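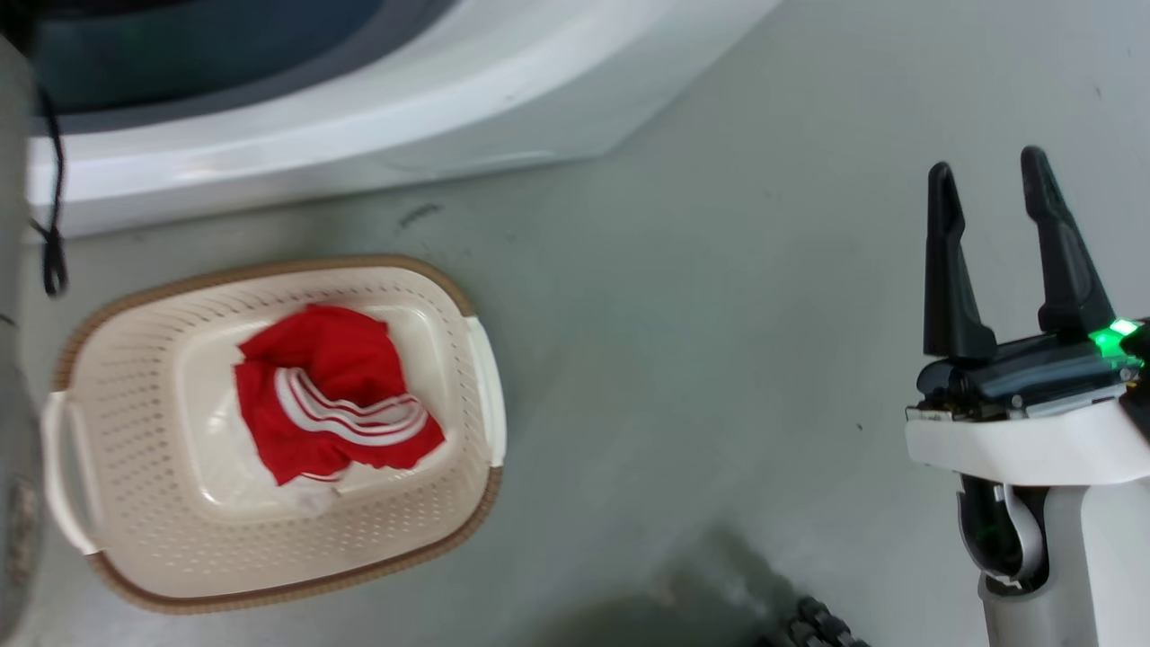 4 Einrichtung der Aufgabe »Waschmaschine beladen«

Dieses Kapitel ersetzt nicht die Herstelleranleitung des Pivitz. Es hält fest, was bei uns im Hause Doucet nach der Lieferung durch Flostonico nötig war, bis der Roboter ein Wäschestück aus einem Korb in die Trommel legen konnte. Im Prospekt heißt das »in wenigen Minuten eingerichtet«. Rechnen Sie mit einem Nachmittag.

4.1 Vor dem ersten Lauf

1. Waschmaschine ausschalten und die Tür von Hand ganz öffnen. Der Pivitz kann Türen laut Datenblatt selbst öffnen. Wir haben das nach drei Versuchen aufgegeben.

2. Korb vor die Maschine auf den Boden stellen. Ein Korb mit festem Rand ist Pflicht, Stoffkörbe geben beim Zugreifen nach.

3. Zunächst ein einziges Wäschestück einlegen, möglichst in einer Farbe, die sich vom Korb deutlich abhebt. Helle Wäsche in einem hellen Korb wird erst ab Softwarestand 601 zuverlässig gefunden, behauptet der Hersteller. Prüfen Sie das selbst.

4. Freien Platz neben dem Korb lassen, damit die Greifer seitlich herunterkommen. Vorgeschrieben sind 150 mm auf jeder Seite. Mehr schadet nicht.

5. Greifer über das Menü »Hand« vollständig öffnen und die Anzeige am Greifergehäuse abwarten. Grün bedeutet laut Handbuch »bereit«. Es bedeutet leider auch »bereit«, wenn die Kalibrierung noch fehlt, siehe 4.3.

VORSICHT: Lose Kabel gehören nicht in den Arbeitsbereich. Während des Laufs nicht in den Korb oder in die Trommel fassen.

4.2 Beladen

1. Aufgabe »Beladen, Frontlader« wählen. Die Voreinstellung »Automatisch erkennen« hielt unsere Maschine hartnäckig für einen Trockner.

2. Geschwindigkeit auf die niedrigste Stufe stellen.

3. Start drücken und Abstand halten. Eine Hand bleibt am Not-Halt.

4. Nach dem Ablegen kontrollieren, ob das Stück vollständig in der Trommel liegt und kein Zipfel über der Gummidichtung hängt. 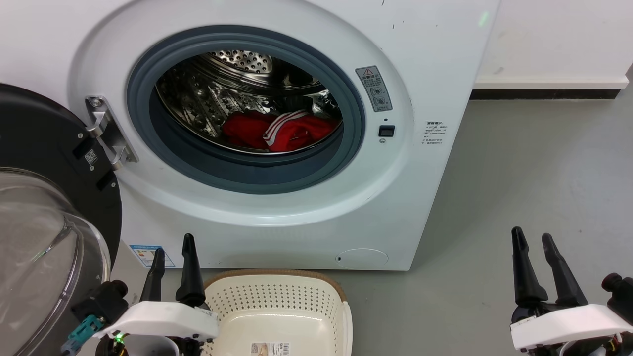

Abb. 4-2: Wäschestück in der Trommel, beide Greifer vor der Maschine

5. Tür von Hand schließen und das Programm selbst wählen.

Hinweis: Der Roboter meldet »Aufgabe erfolgreich«, sobald er den Greifer über der Trommel geöffnet hat. Ob der Stoff dabei mitgegangen ist, prüft er nach unserem Eindruck nicht. Von 14 Läufen mit dieser Meldung mussten wir zwei von Hand zu Ende bringen.

4.3 Wenn es hakt

Fehler 812 (»Greifziel verloren«): Korb leicht drehen, Wäschestück auflockern, neu starten. Tritt der Fehler wieder auf, Kalibrierung wiederholen.

Arm hält vor der Trommel an: Meist steht die Tür nicht weit genug offen. Auf keinen Fall den Arm von Hand weiterdrücken.

Greifer fasst den Korbrand: Korbhöhe im Menü neu eintragen. Die mitgelieferte Korbliste hat uns nicht geholfen.

Ob sich das Ganze für einen einzelnen Haushalt lohnt, muss jeder für sich ausrechnen. Für gemischte volle Körbe würden wir den Pivitz derzeit nicht empfehlen. Stand dieses Kapitels: 3. Oktober 2020.

Kommentare (3)

Shirley Leclerc
Danke für den Hinweis mit dem Trockner, bei uns genau dasselbe. Der Support wollte erst ein neues Netzteil schicken!

Réjean Arsenault
Zwei von 14 finde ich noch freundlich. Mit Socken habt ihr es offenbar nicht probiert?

fuswood_keller
Seit dem Update im August kommt 812 bei mir seltener, dafür ist er noch langsamer geworden.

Suche im Handbuch Suchbegriff eingeben Suchen

Kontakt | Impressum | © Fuswood Anleitungen | Nach oben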